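Category: Project updates / Funded work / Reporting

Plustby -- progress report to the funder, second period
2023-03-25

Work in this period covered the recording of household handling tasks with hand-held grippers, the first training runs on the recorded data, and the repair of the remote-control station at the Pretberg site. Spending is within the agreed budget. One deliverable has moved and is dealt with under Schedule.

1. Recording

The target for the period was 300 accepted demonstrations of garment folding. We recorded 715 attempts in all and the target was met. Attempts were rejected for three main causes: loss of position tracking when the tool passed close under the operator's sleeve, a gap in the jaw-opening signal, and folds left unfinished at the end of the take. The second cause was traced to a connector on the left tool, which Vimer has replaced on all units.

Operators work in pairs of tools, one in each hand, and fold at the pace they would use at home. An earlier instruction to move slowly has been withdrawn. Slow takes gave smooth paths but the policy trained on them stalled at the point of regrasp, where the cloth has to be let go and picked up again nearer the hem.

2. Remote control compared with hand-held tools

The same folds were also shown through the remote-control station, with the operator driving the two arms from a seated position. A take of this kind carries no mismatch between the tool and the robot, and the joint data come straight from the arms. It is slower to gather, and operators tire. We have set 30 minutes as the longest single session. The station is now kept for tasks where contact force matters, and for corrections: an operator takes over when the policy goes wrong and the recovery is saved as a new take.

3. Garments

Thin shirts and towels are handled well by the present policy. Hooded and zipped garments are not. The hood adds a second loose layer near the collar, and the zip makes one line of the cloth stiffer than the rest, so that a fold started across it tends to spring back. Takes with these garments are being given more weight in the next training run, and beds have been added to the tables used so far.

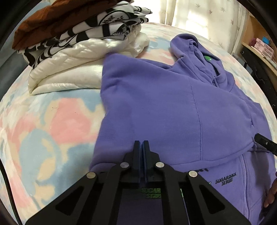
Holub asked, on reading the draft, whether a soft bed surface would spoil the height estimate, as the jaws can press into the bedding before they close on the cloth. The point is accepted. Height above the surface will be logged separately for bed takes, and the two groups will be scored apart until we know the size of the error.

4. Schedule

The full set of 2,000 accepted takes, across all tasks, is now due in June. The delay comes from the connector fault -- no other deliverable depends on it.

Shares: 4 | Comments: 1
Contact | © Plustby project | Back to top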